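Section 4. Bimanual sorting trials: table set-up and recording

4.1 Purpose

Use this procedure to record trials for the Prumell method, in which a policy trained on single-arm motions is tested on two arms sharing one work area. Results from an uncluttered table are covered in Section 3 and must not be pooled with these.

4.2 Preparing the table

1. Home both arms and confirm that the Moltance controller reports no faults.
2. Fit the fingertips listed on the trial sheet. The left and right tips need not match.
3. Place the target object in the area both arms can reach.
4. Set out the distractor items. Vary their size and colour between sessions.
5. Run the Makgate calibration routine. Repeat it if the residual is over 4 mm.

CAUTION: Keep hands clear of the table once the drives are enabled. The arms may move without warning when the policy loads.

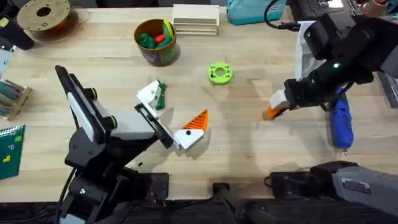 Figure 4-1. Both arms over the shared work area, with the green ring between them.

4.3 Recording a trial

1. Start the log and wait 9 seconds before releasing the arms.
2. Let the policy run for a maximum of 600 control steps. Do not reposition any item during this time.
3. Mark the outcome as complete, partial or aborted. Contact between the arms is always recorded as aborted.
4. Return the arms to home and restore the layout from the trial sheet.

Record 30 trials per layout. Recalibrate before changing to a new layout.

NOTE: Clay picks up surface marks from the fingertips. Reshape marked pieces between trials, as changes in outline affect the grasp scores.

For score calculation, see Section 5.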